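Kelto double jigger, 20/50 ml

I've sold bar tools for years and this is the one I reach for at home. One end gives you 20 ml, the other 50 ml, so most of the drinks I make need just the two pours (I'm not a fussy bartender!). It feels good in the hand too - not too heavy, and easy to flip over. 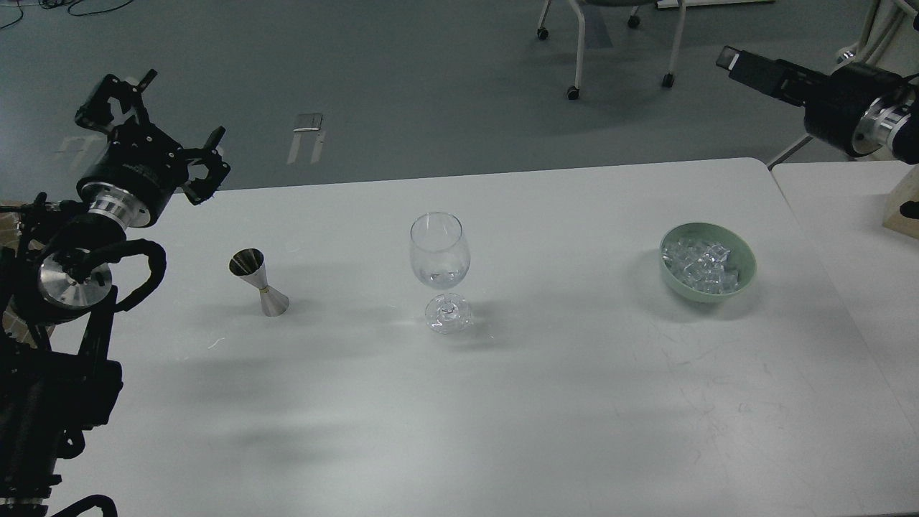 Double jigger with a stemmed glass and a bowl of ice.

Give it a quick wash in warm soapy water and dry it with a soft cloth. Please keep it away from scourers - I scratched my first one in a week.

Want a gift set? The Raltis box has the jigger, a long spoon and 4 recipe cards by my friend Jabari Langat. New stock lands in November.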